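2019-04-12

Hand tools, second sort. Bench drawers are empty as of this morning and everything from them is now in boxes on the wooden table. The Agyeman cabinet still has the wrong runners, so nothing goes back in until those are changed.

Fixings first. The Fakard tubs had M3 and M4 mixed together again. Separated them with the gauge, 200 of the short M3 kept, the damaged ones in the metal bin. The M4 washers can stay in the old tub, it has a lid that fits.

Glue and tape: threw out two tubes of the Sallasico contact adhesive, both opened in January and gone hard at the neck. Need 300 ml of the same before the next batch of panels.

Screwdrivers took the longest. Tried each one in a scrap screw, and five had tips too rounded to keep. Those are marked with white tape for regrinding – please don't put them back with the good ones. The boxed set is staying in its packaging for now so the sizes don't wander off to the other benches.
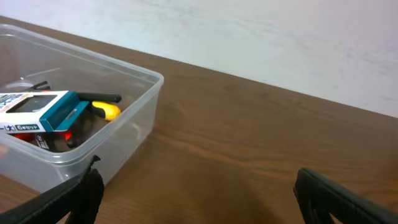 Clear box on the table: 6-piece screwdriver set (6本セット) in its retail box, yellow and black handles beside it.

Still to do:
label for the clear box, short side
new runners, left and right
ask Flallosau whether they sell single replacement blades or only full sets
pliers need oil – left them till Monday

Box to go on the second shelf once labelled. Top shelf is too high to see into.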